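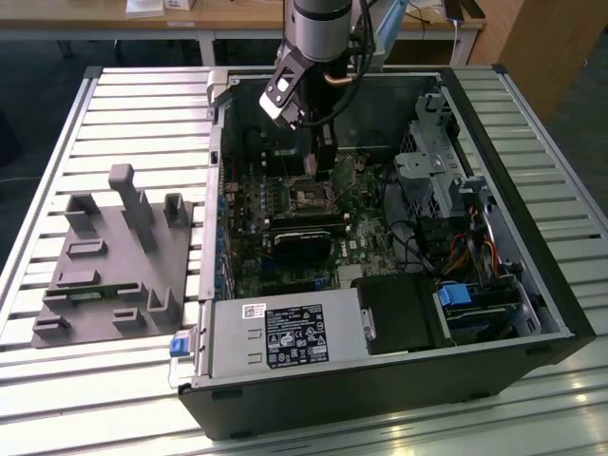

The Second Life of the Office PC

9 October 2019

Selledness, a little after seven. Rain. Jérémie Chauvin is already in the shed with the radio on and a coffee going cold on top of a dead printer. He fixes old desktops. Has done since he got laid off in March. No sign on the door, no website, just word of mouth and a phone that keeps buzzing.

Most of his stock comes from Brunner, the insurance people up the hill, who clear out their desks every few years. Perfectly good machines. Slow, dusty, unloved. He pays next to nothing for them and drives them down in a borrowed van, 2 trips if the weather's bad.

What goes wrong with them? Not much, he says. Dust in the fans. A tired hard drive. Old paste on the processor, dried to chalk. "People think it's broken when it's only dirty." New drive, more memory if it'll take it, a good clean. Done by lunch, on a good day.

Then out they go. To students mostly, some retirees, and a whole batch to the after-school club in Wometach, where the kids had been sharing a single laptop with a missing F key. Nobody there cares that the case is scratched. They care that it starts.

There's money in it, a bit. He sold around 2000 dollars' worth over the summer and spent half of it on parts. His wife would like the garage back. She has a point, teh car hasn't been indoors for months.

He shows me the shelf of stuff he can't save. Swollen capacitors, cracked boards, one tower that met a full can of soda. All of it goes to Stunis for scrap, and he hates that drive. Then the phone again. Somebody's aunt, wont turn on, can he look at it today. He's writing down the address before she's finished talking.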